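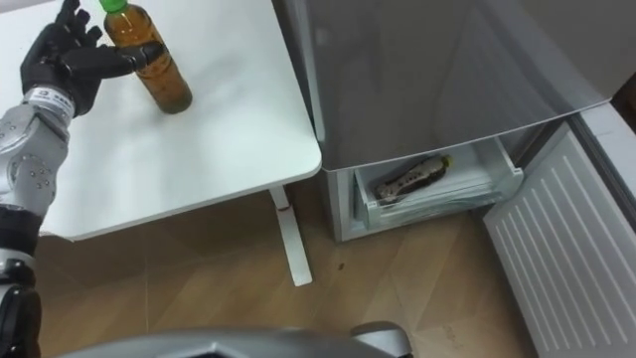 27/04/2024

Budget sheet due to Consuelo by end of day and I've got half of it. Writing this on the bus so excuse the state of it.

Went through the numbers with Ulises before lunch. The second hand is the big one. He wants it, I want it, Bleddyn wants to know why one hand isn't enough. Told him to try opening a jar. He said he'd think about it. Meaning no, or October.

Where we are:

Spare fingertips — 138 a set. Need two sets. Put down three and let them argue me down.

Wrist cable, 40. Should have been ordered weeks ago, my fault.

Service visit from Abernathy, 616, and that's without travel. Yolanda thinks Tetcombe would do it for less but they've never worked on a hand with five fingers, only the two-jaw kind. Not handing it over to someone learning as they go. Must ring them anyway, she'll ask.

Contingency, 1,000. Consuelo cut it last year and then we spent it regardless, so it's going back in.

Fridge question still open. Jhonatan says keep the kitchen corner exactly as is — fridge, white table, bottles — and spend everything on the arm side. I'd rather have a second fridge with a different handle, otherwise all we ever learn is one door and one drawer. Secondhand would be fine. Misevthorpe has a clearance place, he said he'd look and then didn't look. Ask again tomorrow.

Groceries need there own line too. Bottles, cartons, whatever goes in the drawers. Been coming out of my pocket and I've lost half the receipts. Bottles with green caps, bottles with yellow caps, I could draw you the drinks aisle from memory.

Long call with Astham in the afternoon re leasing vs buying. Leasing sounds good until you get to the part where they take it back. Bleddyn likes it as it comes out of a different pot. Ulises hates it, went very quiet, then sent me four messages after. Asked for both quotes in writing. They said soon. Everyone says soon.

Things I forgot and remembered on the stairs: insurance goes up if there's a second hand. Also nobody has priced storage. Also the delivery charge, is it per crate or per order?? Email Astham.

Yolanda read my draft and said the reasons were fine but it sounded like begging. Rewrote the first paragraph, now it sounds like a threat. Will fix tonight.

Dinner was toast. Sheet still not sent. Need a lease figure and a yes or no from Bleddyn on the hand, otherwise it goes in with a blank and a note. Setting the alarm early — no, Consuelo said end of day, that's tonight. Opening the labtop now.

Contact | © All rights reserved | Back to top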